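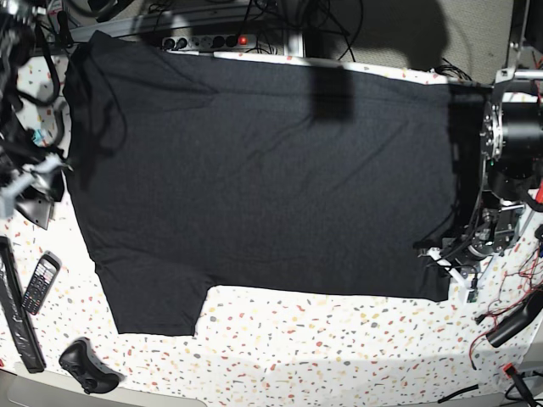 Setting up grasp gating for black cloth in Carex

Quick writeup so Ha-rang doesn't have to ask me again Wednesday. Assumes Carex is already running on both arms and hand-eye calibration is done. If it isn't, go do that first, the page by Dong-hyun covers it.

What goes wrong with dark fabric: segmentation is fine from the overhead view, the wrist views are the problem. Auto exposure grabs the bright tabletop, shirt goes to mush, fold detector returns nothing or one giant blob.

Step 1. Lock exposure, wrist cameras only

Open the wrist profile. Set exposure_mode to manual, exposure_us to 2472. Leave gain alone for now. Table will blow out in places, fine, you want the creases. Check that you can see wrinkles between the two finger pads with the gripper open. Can't see them? Raise gain one notch, reload, look again.
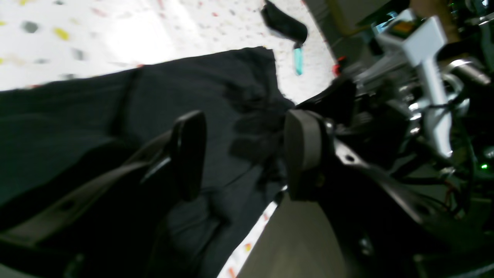
Step 2. Fold detector threshold

Default ridge_min is tuned for light towels. Drop it to 93. Then run carex folds --live and jog the wrist slowly over the cloth. You want one stable ridge under the pads, not twelve flickering ones. Seams get picked up as ridges too, no good fix yet. Mask the hem if it keeps winning.

Step 3. Gate on blur

Easy to skip, dont. Frames taken while the wrist is moving will wreck the contact estimate. Add a blur_gate block to the perception config, metric laplacian, min 711. Anything under gets dropped before it reaches the planner.

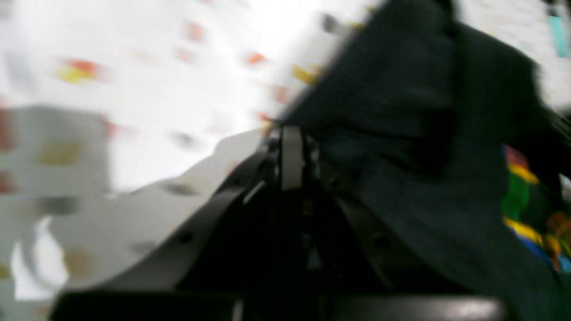 Dropped frames mean the planner is working off an older pose, so set max_stale_ms as well. I use 1458, Danuta thinks thats way too long and she is probably right for fast moves. For slow pinch and drag its OK.

Step 4. Restart order

Perception, then planner, then arm controllers. Wrong order and the gate loads with defualts and says nothing in the log.

Step 5. Dry run

Planner in preview, arms disabled. Look for both grasp markers on fabric, one per arm. If a marker lands on the tabletop go back to step 2.

Still todo: left and right configs share one file, should be split. Ju-won has a branch.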